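Burnach went into the summer with one goalkeeper and came out of it with three.

The first to arrive was a 19-year-old from Barua, signed in June on a four-year deal. 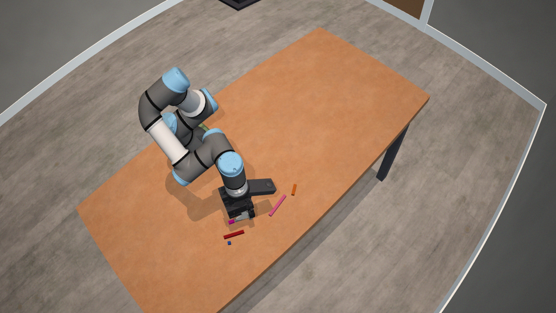
He had played nine league games. The club watched all of them, then asked for the training tapes as well.

Grullum wanted him too but would not go past 300 minutes of guaranteed cup football.

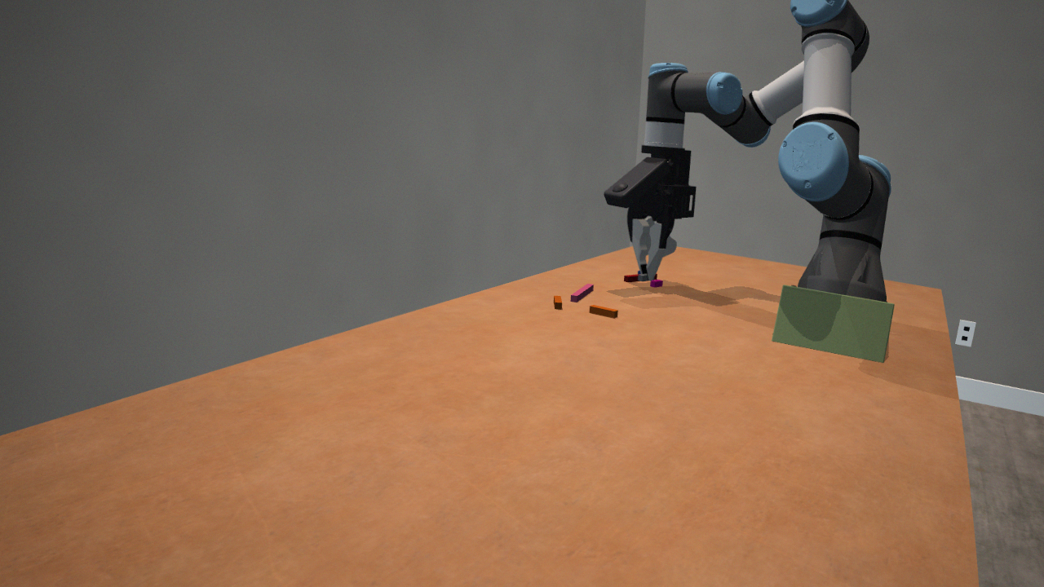
A robot arm over small colored blocks on a long table.

The second keeper is older and cost nothing. He left Farnance after 200 appearances — most of them in the second tier — and knows he will start on the bench.
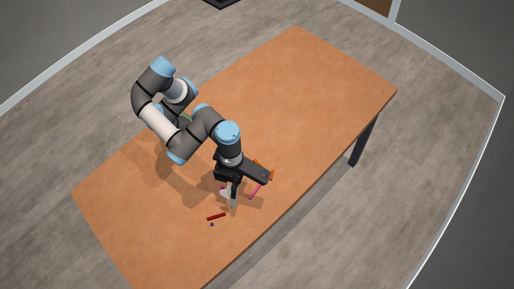
The coach has yet to name his number one for the opener.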